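Search this site
Reading time: 4 minutes

Why Do People Arrange Flowers?

People have placed cut flowers in containers for more than 3,000 years. Artificial flowers are made by people. They need no water and do not wilt.

A tall, slender vase holds stems close together. Tall flowers, such as white daisies, may stand at the top, with other blooms lower down. Hold the vase near its base while you add a stem.

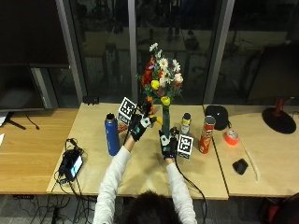
Leaves are part of an arrangement too. Turn them outward to fill the gaps between blooms.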